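**Oltov refit yard vs. Marchuk for a 17 m motor yacht?**

**saltbracket** · Oct 6, 2022

We have a 17 meter Hedik, bought used, engines at 3166 hours. She needs new teak in the cockpit, both stabilizer fins serviced and the guest cabins redone. I have two quotes. Oltov wants her for the whole winter and gives a fixed price. Marchuk is cheaper on paper but bills time and materials on the stabilizers. Has anyone used either yard in the last couple of years?

---

**twinscrew_ed**

Used Oltov for a repaint and a bow thruster. Work was good. They finished when they said they would, but the fixed price only covers what is on the list. We had wet core under one stanchion base and that was a change order right away. Get your survey done before you sign.

---

**lowfreeboard**

I would go with Marchuk. They did my fins and the bill came in under the estimate. Time and materials is fair on stabilizers because you don't know what the seals look like until the boat is out of the water. A fixed price on that job just means the yard has padded it.

---

**twinscrew_ed**

Padded or not, you know the number. I've seen an open bill go up by half on an older boat. The owner had no say in it by then, the fins were already on the bench.

---

**lowfreeboard**

Then you ask for a cap. Marchuk gave me one in writing. It took one email.

---

**saltbracket**

I didn't know they would do a cap. I'll ask. The other thing is the survey. Mine is from August and covers hull and machinery only, no moisture readings on deck. Is it worth paying the surveyor to come back?

---

**quartermoor**

Yes. On a boat that size it is half a day. Have him do every stanchion, the windlass base and around the hatches. Also ask both yards where she will be stored. Oltov has an indoor shed but it fills early, and the overflow goes outside under shrink wrap. If you're doing teak you want to be indoors.

On the engines, 3166 hours is not high for those if the oil samples are clean. Ask for the samples from the previous owner.

---

**deckhand_retd**

I'd skip both and look at Detel. Smaller yard, one boat in the shed at a time. They charged me 2345 for the aft cabin joinery, and that included pulling the old headliner. The catch is they don't do stabilizers, so you would have to bring in a contractor.

---

**lowfreeboard**

Two contractors on one boat is asking for trouble. When something leaks they each blame the other one.

---

**deckhand_retd**

Mine got along fine. The owner has to be there once a week, that's all.

---

**saltbracket**

Once a week isn't possible for me, I'm a plane ride away. So it is between the first two. Deposit at Oltov is 1000 and refundable up to haul-out, so I may put that down to hold an indoor spot while I wait on Marchuk about the cap.

---

**quartermoor**

That is what I would do. Get the indoor spot written on the deposit receipt. On the guest cabins, measure the mattresses before they rip anything out. Ours were cut to the hull and the new bunks came back a little narrower, so we paid for foam twice. 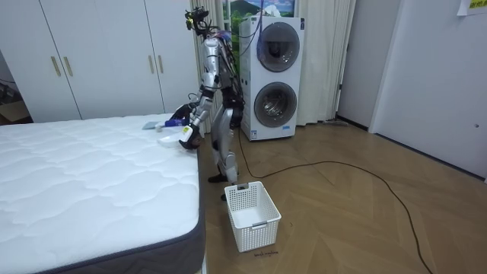
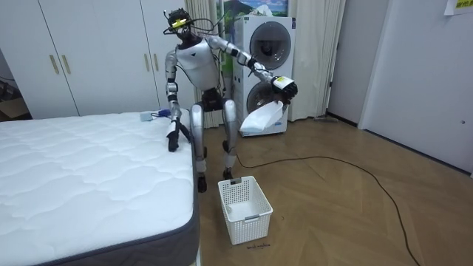 *Humanoid robot beside a white mattress, both photos*

---

**saltbracket**

Good point on the bunks, I'll make templates next time I'm aboard. Surveyor is booked for the moisture readings. I'll post what Marchuk says.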